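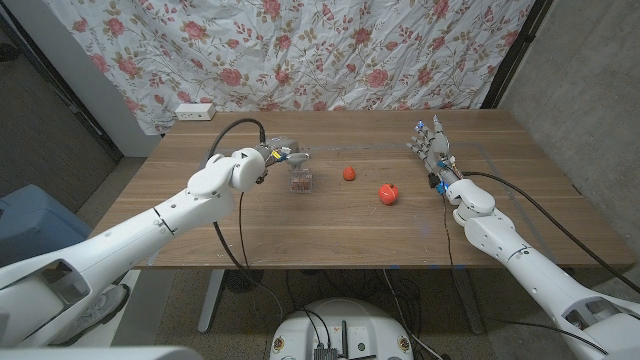
What do households do with bed sheets once they stop using them on beds?

Most keep them in the house and use them for something else, often for several years.

Figure 3. Floral-patterned fabric sheet, white ground with pink and red roses, hung behind a wooden table.

4.2 Second uses of bed sheets

We mailed the questionnaire to 1,000 households and received 556 usable replies. Respondents were asked to think of the last sheet they had taken off a bed for good and to say where it was now. The largest group, 239 households, still had the sheet whole and in use. Others had cut it up for rags, given it away, or put it in the trash. A small number could not remember.

Among whole sheets, the most common second use was as a cover, either over stored furniture or over a couch shared with a pet. Drop cloths for painting came next. Hanging uses such as curtains, closet fronts and backdrops (Figure 3) were mentioned less often, but the people who reported them tended to describe the sheet in more detail, including its pattern and where it was bought. Plain white sheets were more likely to be torn into rags. Patterned sheets were more likely to stay whole, and flat sheets outlasted fitted ones in every category. Several respondents wrote in the margin that the elastic in a fitted sheet made it hard to fold or hang.

Gounder also held 11 follow-up interviews in people's homes. Age of the fabric came up less than we expected. People talked more about feel and about whether a stain would show. One woman had moved the same rose print through three apartments, first as bedding, then as a curtain, then as a tablecloth for outdoor meals. She did not consider it old. Another kept a stack of sheets for covering tomato plants on cold nights and could not say which of them had ever been on a bed.

These answers make it hard to give a single figure for the service life of a sheet. Chettiar's earlier estimate ended the count when the sheet left the bed, and we followed that rule in Section 3 so the two sets of numbers could be compared. For the households discussed in this section, the rule leaves out a good part of the time the fabric was in use. We return to the effect on the waste estimates in Section 5.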